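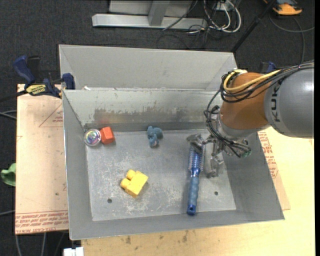 *Two gray metal bins, set one behind the other.*

**Hastura to Open Household Goods Exchange in Bondevton**

BONDEVTON, 5/28/20 -- Hastura, the nonprofit reuse network serving Bondevton and the Pedel valley, will open a permanent household goods exchange at the former Daly furniture store on Mill Street in October. Residents will be able to drop off usable items free of charge and take home what they need at no cost.

The exchange will replace the twice-yearly collection weekends that Hastura has held in the town parking lot. Demand for those weekends has grown beyond what a temporary site can handle. At the most recent collection, 312 households brought in items, and 192 households registered to receive them. A shortage of covered storage meant that many larger donations, including dressers and bed frames, had to be declined.

The Daly building offers a ground-level showroom, a loading door on the east side and a heated stockroom. Hastura has signed a five-year lease with an option to renew. Work on the electrical system and the entrance ramp will begin this summer, and the front windows will be replaced before opening.

"Our collection weekends showed that people in this town want to pass good things along to someone who can use them," Hastura said in a statement. "A permanent home allows us to say yes far more often, and to do so in every season."

**What the exchange will accept**

Hastura will accept clean, working household goods, including:

- Kitchenware, dishes and small appliances
- Lamps, shelving, tables and chairs
- Bed linens, blankets and curtains
- Hand tools and garden tools
- Children's books, games and toys with all parts present

The exchange cannot accept mattresses, car seats, cribs, paint, tires or any item that has been recalled. Televisions and computer monitors should continue to go to the county transfer station. Staff at the loading door will check donations on arrival and may decline items that are broken, stained or incomplete.

**Access for residents**

Any resident of Bondevton or Pedel may register with proof of address. No proof of income is required. Registered households may visit once a month and may select up to 12 small items and one piece of furniture per visit. Referrals from schools, shelters and health clinics will be handled by appointment, so that families moving into a new home can be served outside regular hours.

A delivery service will be offered to residents who do not have a vehicle. The service will operate within town limits at first -- Hastura expects to extend it to Pedel once a second van has been purchased.

**Funding**

The cost of the renovation will be met through a combination of municipal support, private gifts and Hastura's own reserves. Residents and businesses may also contribute through the Founding Shelf program, under which a gift of $99 pays for one section of showroom shelving. Hastura is seeking 800 such gifts before the opening. Donors may choose to have their names listed on a panel near the entrance or to remain anonymous.

Those who wish to donate furniture before October are asked to hold their items until the loading door opens, as no interim storage is available.

**About Hastura**

Hastura is a nonprofit organization that collects usable household goods and provides them to residents of Bondevton and Pedel without charge. It also offers repair workshops and a tool lending library.

Media inquiries may be directed to the Hastura communications office in Bondevton.

###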